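Hestden Equipment Planning
Print this page | E-mail this thread

1/ Hestden has opened planning for its next equipment cycle. This thread sets out what the automation program intends to buy, what it intends to defer, and how member sites may comment before the budget is settled in November.

2/ The largest line is hand-held grippers. Sites have asked for 62 units. The draft budget provides for paired sets first, with single units considered only where a site already holds a matching one.

3/ Finger pads are to be budgeted separately as a consumable. In the previous cycle they were charged to general supplies, and three sites exhausted that line by mid-year. Bontu Ambaye is revising the cost centre codes accordingly.
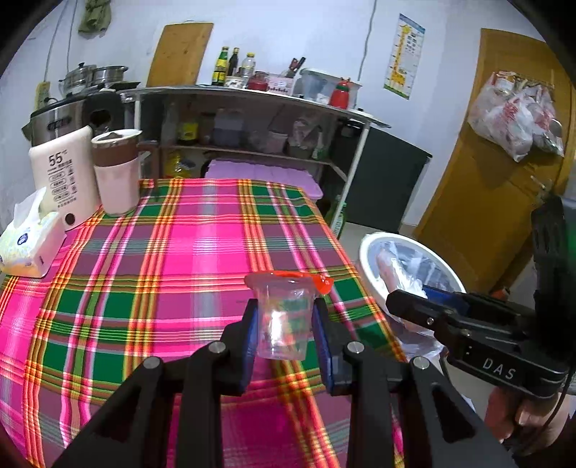
Small-object handling at a kitchen table: a clear plastic cup held between blue-padded fingers, with a second gripper at right.

4/ Household tasks remain the priority for this cycle. Quotations should therefore be assessed on light, thin-walled and transparent items as well as on rigid test blocks. Suppliers Trillik and Vorard have each been sent the same task list.

5/ Robot arms are deferred. Finn Ehlers has advised that the Sperling site cannot complete its electrical work in time, and it would not be prudent to pay storage on arms that cannot be installed. The allocation will be carried forward.

6/ Spare parts: please allow $700 per site for pivot hardware, pads and handles. Sites expecting heavier use should attach a short note on hours and tasks. Requests without a note will be held at the standard amount.

7/ Freight to northern sites is quoted apart from unit price. Kindly do not fold it into the equipment line; doing so made last cycle's comparisons unreliable.

8/ Thirteen sites have yet to return the inventory form. Serviceable grippers already on the shelf must be listed, including those on loan to a neighbouring centre.

9/ Questions on quotations go to Nanami Hattori, and questions on the carry-forward to Henrike Wegener. Revised forms are available from the planning office and close at 5 p.m. on the last business day of the month.

Ingeborg Oberholzer, Equipment Planning

Print this page | E-mail this thread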